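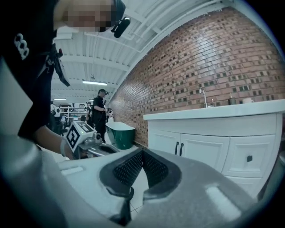

Podness hand grippers in use beside a bathroom vanity

Podness Hand Gripper - for collecting manipulation examples

If you have ever tried to teach a robot a household job by steering its arm about with a joystick, you'll know how slow and tiring it gets. The Podness lets people do the job with their own hands instead, wherever the job happens to be - a kitchen, a bathroom showroom, a stock room - and the recording goes straight into your training set.

The jaws close on textured pads with small raised dots, and the marker cube on top carries printed patterns, so that the position of the gripper can be worked out as it moves. Each one is sold singly or as a pair, and we do suggest the pair if you have anything like drawers or taps in mind.

Battery life is about 15 hours on standby, and the memory holds 3000 short recordings before you need to copy them off. Files open in Lerko, our free labelling program, where you can trim a clumsy start or throw out a dropped cup.

Order codes
Single gripper: 1020
Pair with case: 2531

Spare pads are kept in stock at Zikemden and usually go out the next morning. For loan sets, or just a chat about what you're hoping to teach, please ask for Pilar Medina - she is always glad to hear about a new project.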